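Lillasance Kitchen Countertop Set: Two-Slice Toaster, Board and Storage

Sold by Leung Home Supply. Pieces available separately or as a set. 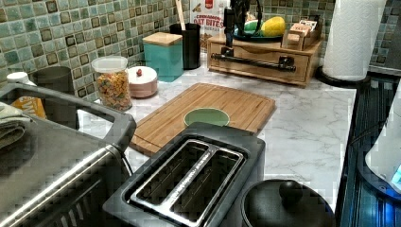 Overview

The Lillasance countertop set is put together for a small or medium kitchen where most things stay out on the counter. It covers breakfast, simple prep and dry storage. The colors are dark gray, black, natural wood and a few soft greens, so the pieces can sit next to each other or be mixed with what you already own.

You can order the whole set or add single pieces to your cart. Prices for single pieces are shown on the order screen once you choose a color. Appliances ship in their own cartons. Smaller items are packed together.

Two-slice toaster

The toaster is dark gray with two long slots side by side and a silver strip between them on the top plate. The slots take regular sandwich bread, English muffins, and most bagels cut in half. Very thick hand-cut slices may need to be trimmed.

There is a browning dial, plus buttons for defrost, reheat and cancel. The crumb tray slides out from the back. Empty it once a week if you make toast every day. The cord wraps under the base, and the feet are rubber.

Do not cover the slots while the toaster is in use or while it is cooling. Do not store it under a low shelf with paper or cloth hanging above it. Wipe the top plate with a soft damp cloth after unplugging. Steel wool will leave marks on the silver strip.

Bamboo cutting board

The board is bamboo, made from parallel strips, with a groove along the edges to catch juice from fruit and tomatoes. It lies flat and is wide enough to hold a small bowl and still leave room to cut.

Wash by hand and dry standing up. It should not go in the dishwasher or be left to soak in the sink. Rub in food-safe mineral oil when the surface looks pale or feels rough. New boards usually want oil twice in the first month. The oil is not included.

Small bowl, sage

A small round bowl in a muted sage green. Use it for chopped herbs, nuts, an egg, or the scraps you are about to throw out. It is safe for the dishwasher and microwave, and it should not go in the oven. Also sold in packs of 8 for customers who want them for the table.

Toaster oven

The toaster oven has a dark body with a glossy finish, a rounded bar handle across the front and ribbing along the side. It has settings for bake, broil, toast and keep warm. A wire rack and a baking pan come in the box.

Leave space on both sides and behind it. The ribbed sides get hot during a long bake. Take any towel or cloth off the top before turning the oven on, and let it cool fully before putting one back. The door glass can be cleaned with dish soap and water. Do not spray cleaner inside the oven.

The oven draws more power than the toaster. If both are plugged into the same circuit, run them one at a time.

Teal canister

Square, with a light wood lid. Good for coffee, tea bags, sugar or rice. The lid has a silicone ring that can be pulled off and washed. Wipe the wood part only. If the lid feels tight after washing, the ring is probably twisted. Take it out and press it back in, starting at a corner.

Clear jar with white lid

A glass jar for cereal, pasta, dry beans or snacks. You can see what is left without opening it. The glass can go in the dishwasher on the top rack. Wash the lid by hand. Replacement lids are stocked in white only.

Utensil holder, black

A plain black cylinder for wooden spoons, spatulas and whisks. It is heavy at the bottom and does not tip when loaded with long handles. Utensils are not included.

Dish towel, gray-green

Cotton, machine wash warm, tumble dry low. Wash before first use. Some shrinkage is normal. Sold singly and in pairs.

Buying the set

The set includes one of each piece listed on this page. The tile, the counter and other items in the photo are not part of the order. Cereal and other food are not included.

The set carries item number 1217 in our store. Please give this number if you call about an order.

Delivery and returns

Orders placed before noon leave our warehouse the same working day. Orders placed over the weekend leave on Monday. The full set comes in two cartons, which may arrive on different days.

Unused items can be returned within 30 days in the original packaging. Cutting boards that have been washed or oiled cannot be returned. If a jar, bowl or canister arrives broken, keep the carton and contact us before throwing anything away. We will ask for a photo of the damage and send the single piece again at no charge.

The toaster and toaster oven have a one-year warranty from the date of delivery. It covers faults in normal home use. It does not cover use in cafes, offices or rental kitchens. For those, ask about our trade range.

Customer comments

"Bought the toaster and board first, then came back for the jar. The toaster is slower than my old one on the low settings but it browns evenly. Board needed oil right away." Honeylyn Macapagal

"Canister holds one bag of coffee with a little room left. I wish it came in a taller size. The towel did shrink, as the page says." Vaida Toom

Questions about parts or trade orders go to the Leung Home Supply service desk. Spare crumb trays, oven racks and canister rings are listed under Parts.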